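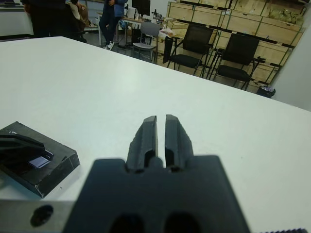 *Mostly white tabletop, with one black box left at the side.*

## Clearing a work table: which tips hold up

I've read a great many articles about keeping a work table clear, and I'd put most of them in the bin along with the scraps they tell you to sort into jars. The usual advice is to buy something. A rack, a caddy, a set of matching tubs, a little tray for the other trays. Then you have the same mess as before plus a caddy.

So I've gone through the tips that get repeated most and tried them on a shared table, the kind where several people turn up with their own ideas of what "put away" means. Some of them work. A few are nonsense.

### "Clear the whole table every night"

Fine if you live alone and glue nothing. In a shared room it means somebody's half-finished job gets swept into a bin bag. What I do now is leave one thing out, the thing I'll need first in the morning, and push it to the side. Everything else goes. One object on a big table doesn't get in anybody's way. Two is where it starts, I'm afraid, and by the third you've got a shelf.

Miyuki Kaneko, who had the next bench to mine for years, used to say the left side was for things staying and the right was for things going. I thought that was fussy. I've ended up doing it.

### "White surfaces show the dirt"

Yes, and I'd call that a point in their favour. You can see a dropped screw on white, or a blob of glue before you lean on it. On dark wood you find it with your elbow.

They do need wiping more often. Warm water with a small squirt of washing-up liquid does most of it, on a cloth that has been wrung out properly. Dry it with a second cloth, or you get smears. For pencil marks try an ordinary rubber first. I'm wary of the white foam sponges everyone swears by: they are a very fine abrasive, and on a matt top they can leave a shiny patch that looks worse than the pencil did. Test one underneath or right at the back.

Vinegar I don't bother with. It smells, and I haven't yet seen it shift anything the washing-up liquid wouldn't.

### "Black boxes stay looking smart"

They don't. Anything black and glossy shows every speck of dust and every scratch, and the edges go first. If you keep your bits in a black box:

- Blow or brush the grit off before you wipe. Dragging grit across gloss is how most of the fine scratches get there.
- Use a soft cloth, barely damp. Kitchen roll is rougher than it looks.
- Do slots and recesses with a dry paintbrush. A cotton bud leaves fluff behind.
- Leave the scuffed corners alone. Marker pen looks all right for a day and then comes off on your hands.

Polishes promising to bring back the shine have disappointed me every time. Ajith Kandasamy disagrees and owns a whole shelf of them. His boxes look the same as mine.

### "Label everything"

Half right. Label what's shut. Labelling an open tub of pegs "pegs" is a hobby. Put the label on the side that faces you when the box is where it lives — lids get swapped, and then you have a box of fuses that says string.

Masking tape and a pencil will do. I paid for a Stisley label maker and used it for 2 weeks.

### "Give everything a home"

I've heard this one 1000 times and it still leaves out the hard bit, where the home has to be nearer than the table. If the drawer is across the room, things will stay on the table. I moved the scissors to a hook within arm's reach and stopped finding them under things. The drawer they came from is now full of something else, naturally.

Side counters need watching too. People clear the main table by shifting everything on to the nearest flat surface, and then they say they've tidied. If there's a counter along the wall, clear that first and do the table second.

### "Set a timer for 30 minutes"

Too long. You start sorting old receipts. Ten is plenty for a table, and I stop when it goes off even if there's a bit left.

### What I keep within reach

- two cloths, one damp and one dry
- a soft paintbrush, only for dust
- masking tape and a pencil
- a shallow tub for strays, emptied in December whether anyone has claimed them or not

Yiğit Oral wants a second tub for strays that might be important. I've said no so far.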